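What Is a Sanction? (And Why Don't Countries Just Shout at Each Other?)

By Kgomotso Rampersad, Aug 27, 2020

My nephew heard the word "sanctions" on the radio and asked me if it was a kind of sandwich. I laughed, and then I found it quite hard to explain! So I've had a proper go at it.

Let's make up two countries. One is called Mabuza and the other is called Navex. They share a long river, and for years they have got along fine. Mabuza sells Navex wool and apples, Navex sells Mabuza computers and bicycles, and everyone grumbles about the weather.

Then one day Navex builds a big wall across the river and keeps nearly all the water. Mabuza is furious. What can it do?

First, it can talk. People called diplomats do this for a living. They sit in long meetings and drink a lot of tea (my friend Toshio Ikeda used to be one, and he says the biscuits were terrible). Quite often talking does the trick, but sometimes it goes on for months and the water still isn't flowing.

So Mabuza might try a sanction. That means it says, "Until you share the river, we won't buy your bicycles and we won't sell you our apples." It can stop money going back and forth too, or tell the leaders of Navex they can't come to visit.

Computers are a thing countries often argue over, because they are made of lots of parts and those parts may come from all over the world. If one country stops selling one little part, a factory somewhere else can be stuck.
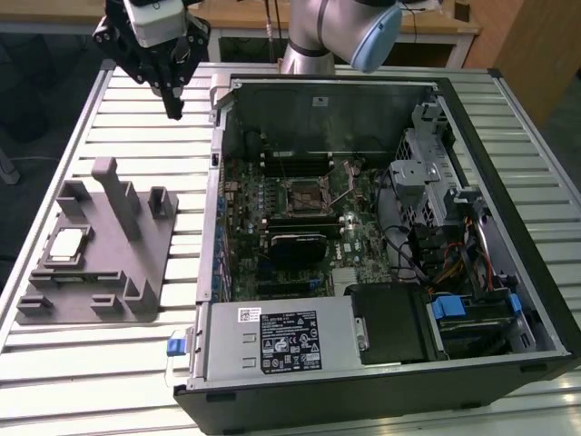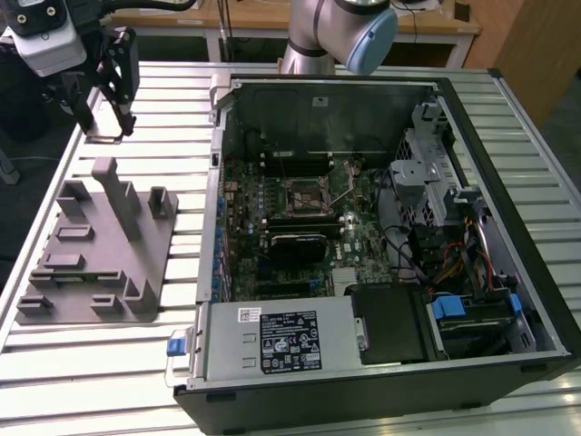 Both photos: a desktop computer lying on its side with its side panel off.

Now for the tricky bit. Who gets hurt by a sanction? The leaders of Navex might hardly notice. The person who makes bicycles in the little town of Vatbridge will notice straight away, and so will the apple growers back in Mabuza, who have 700 crates and no one to sell them to. I think that's the part grown-ups argue about most.

Some people say sanctions are still much better than a war. Others say they go on too long and make ordinary families poor. I go back and forth on it myself, and you're allowed to as well.

Words to remember

Diplomat: someone whose job is to talk to other countries.
Sanction: a punishment one country gives another, often by stopping trade.
Trade: buying and selling things.

Next time, in September, I'll have a go at "treaty".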